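Local News | Town Hall

Brilton votes to keep its one-tray rule

January 28, 2026

Diners at the Brilton municipal cafeteria will go on being limited to one tray each, after a town meeting that ran until 11 p.m. and at one point required a show of hands on what a tray is.

The rule dates from the summer the cafeteria opened on Crichton Street, when it owned 43 trays and lunch drew a bigger crowd than that. It now owns 223. Fergus Mowat, who has eaten there most days since he retired, asked the council to drop the limit so that he could keep his soup away from his pie.

"They've touched," he told the meeting. "More than once."

Council member Annag Ritchie spoke against the change. Two trays per person would mean two trays per person to wash, she said, and the dishwasher is already older than the mayor. Mayor Emrys Ifans asked that this be left out of the minutes. It was read back to him a few minutes later - from the minutes.

A petition for the second tray had drawn 1,034 signatures, an impressive total until the clerk, Kyung-hwa Yang, noted that a good many came from Plostside, which has its own cafeteria and no tray limit at all.

The motion failed by 13 votes. A compromise that would have let diners carry a basket for bread passed easily, though the council did not say who would buy the baskets, or the bread.
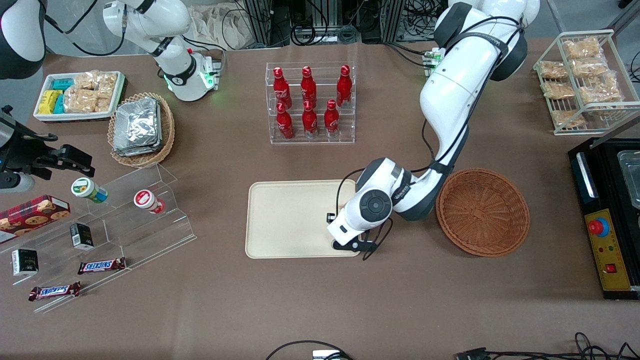 A beige tray and a round woven basket.

Mowat said he would respect the result and switch to sandwiches. The rule comes up for review in June, along with the question of whether a bowl counts as a basket.

14 comments | 31 shares

Related
Plostside cafeteria runs out of forks again
Crichton Street parking: your letters
Mayor says dishwasher "has years left"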